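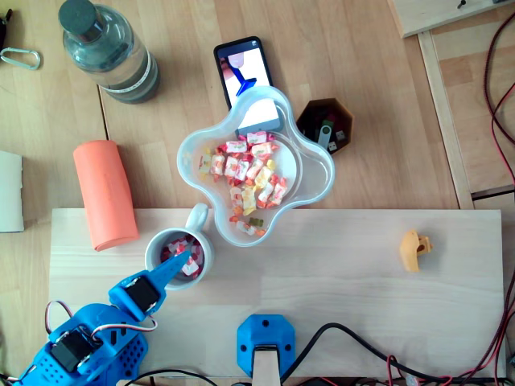 Moving a hand-packing job to a small robot arm is mostly a matter of planning the work around it. The arm itself takes an afternoon to bolt down and wire. The job we started with at Drellomon was filling mugs for the gift orders: wrapped candies go from a bowl into a white mug, and the mug goes on to the box. We picked it for three reasons. The pieces are light, a dropped one does no harm, and the people at the packing bench had been asking to do less of it. This page covers how we set it up and what changed for the people on the shift.

Before you start

Write down the job as it is done now, by the person who does it. Kenneth Dizon had filled mugs here for years, and his list had 12 steps on it. The supervisor's list had five. Use the long one. The steps missing from the short list are the ones the arm will get wrong, such as turning a candy that has landed flat against the side of the bowl, or setting aside a wrapper that has come untwisted.

Next, mark which steps you want the arm to do. We gave it only the pick and the drop. Refilling the bowl, checking the mug and moving it along stayed with a person.

Tell everyone on the shift before the equipment arrives. Say who will run it, whose hours are affected and who to ask. We did this late, in September, after the arm was already on the bench, and it cost us a lot of goodwill.

Setting up the bench

1. Fix the arm's base to the bench so it can't creep. Check the screws at the start of each shift for the first month.

2. Choose one place for the bowl and one for the mug and mark both. The container can change, but the place should stay the same. If you change the container, record new demonstrations with it. An arm that has only worked from a low bowl will not know what to do with a tall rim.

3. Route power and servo cables away from the side where people stand. Leave enough slack at each joint for the full reach.

4. Put the power switch where the operator can reach it without leaning past the arm. Try it with the arm moving slowly before anyone works next to it.

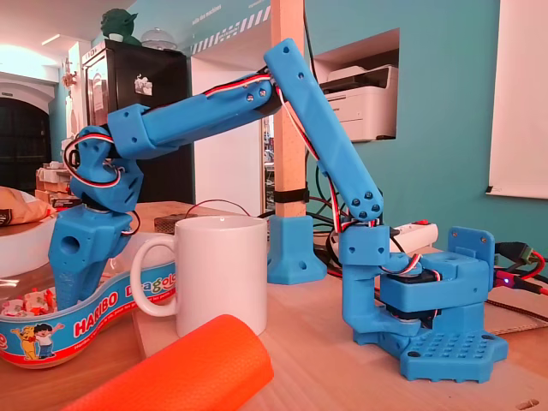
5. Record the demonstrations. Have the person who knows the job guide the arm, and keep sessions to 30 minutes with a break after each. Kenneth did most of ours. His early recordings were too fast for the gripper to follow, so he slowed down at the rim and again just before closing on a candy.

6. Run it with someone watching. Note every miss and where in the bowl it happened. Our misses came mostly from the curved ends, where a single piece can lie against the wall.

7. Agree on what counts as good enough before you look at the results. The office wanted 99 percent on the first day. The bench asked for an arm that stops when it misses twice in a row – we went with the bench, and I would do it that way again.

What changes for the people

The hands-on part gets shorter and the watching part gets longer. Some people like this and some find it dull. Rotate the watching. We swap every 2 hours, and the person coming off goes to boxing or labels.

The pace also changes. The arm is slower than Kenneth and will stay slower for some time. What it gives you is a steady rate through the end of the shift, when hands get tired. Plan the day's orders on the arm's real rate, and keep a second mug station open for rush orders.

Put the extra work on paper. Someone has to refill, reset after a stop, recheck screws and keep the log. At Drellomon that is now a named role with its own pay step. At first it was added to the packer's job with no change in pay, and two people asked to move to other benches.

Keep the hand skill alive too. Each packer still fills mugs by hand one morning a week. When the arm was down for a servo swap, the orders went out anyway.
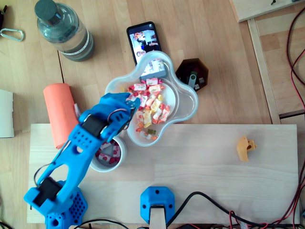
Gripper over the rim of the bowl, with the cup on the board.

Daily routine

Start of shift: check the base screws, clear loose wrappers, run one slow cycle with nothing in the gripper.

During the shift: refill before the bowl gets low, and push stray pieces back to the middle with the arm stopped. Never reach in while it is moving, even for one piece.

End of shift: power off, write the misses in the log, and note anything the next person should know. The log sheet we use is named Purard, after the shared folder it was first kept in. A plain notebook works as well.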